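Budget check: second gripper station, parts and spares

kestrel_ops
Posted 26th March
Planning a second tabletop station to match the one we run now. The Davorden gripper is quoted and fixed. My questions concern the consumables line and whether to buy the wrist camera up front. Current station, fixed view and wrist view:
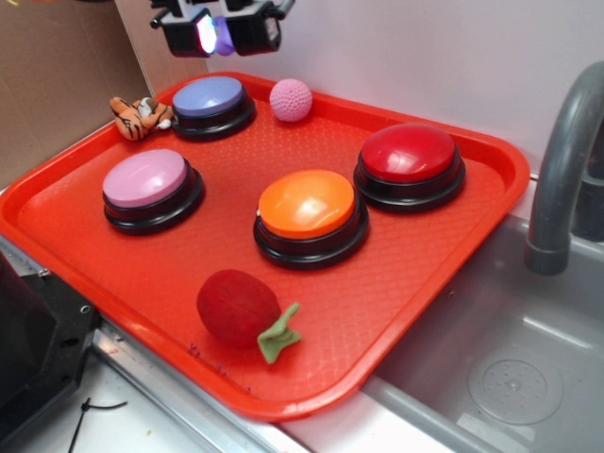
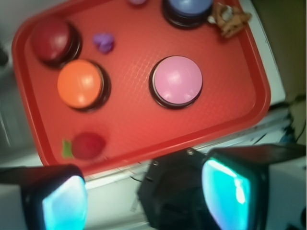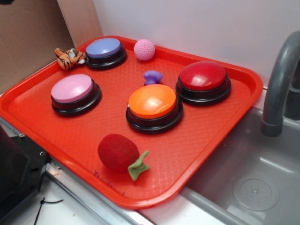

Approved spend outside the arm and gripper is $254 per station. Trays, buttons and soft items come to $104 if I order through Hivano. That leaves $150 for cable management, a mounting plate and spares. Is that workable, or should I ask for more now?

torque_spec
Workable on paper. Put the cable money first. Our February downtime was nearly all connectors and strain relief. Budget a drag chain and two spare leads before you buy a single extra tray.

nullmodem
Disagree on the drag chain. For a short-reach tabletop arm it adds stiffness and takes up counter space. Hook-and-loop ties and a service loop did the job on our Bakalis cell. Spend the difference on a second set of test objects. Plush goods change shape with handling, and once they do your grasp results are not comparable between stations.

torque_spec
Depends on duty cycle. We log 41 hours a week per arm. Ties were failing at that rate.

kestrel_ops
We are well under that. Call it one shift, 3 days a week.

nullmodem
Then ties.

pallet_jack
Two items missing from your list. First, tray retention. A tray that can shift on the counter costs you a re-teach. A machined locator is overkill, but price a pair of stops. Second, buy both stations' trays from the same batch. Drenari changed the rim height on theirs between orders and we had to redo the approach heights.

kestrel_ops
Stops added. On the wrist camera: defer or buy now?

pallet_jack
Buy now. Retrofitting means re-routing the cable and recalibrating.

torque_spec
Defer. Run the fixed camera only until the station passes acceptance, then order. One less variable, and the price does not move much.

kestrel_ops
Both stations have to run the same tasks from the first day, so I am leaning toward buying now under the gripper line. Revised sheet goes to purchasing with ties, stops and one duplicate object set. I will post the final total when the quotes are back.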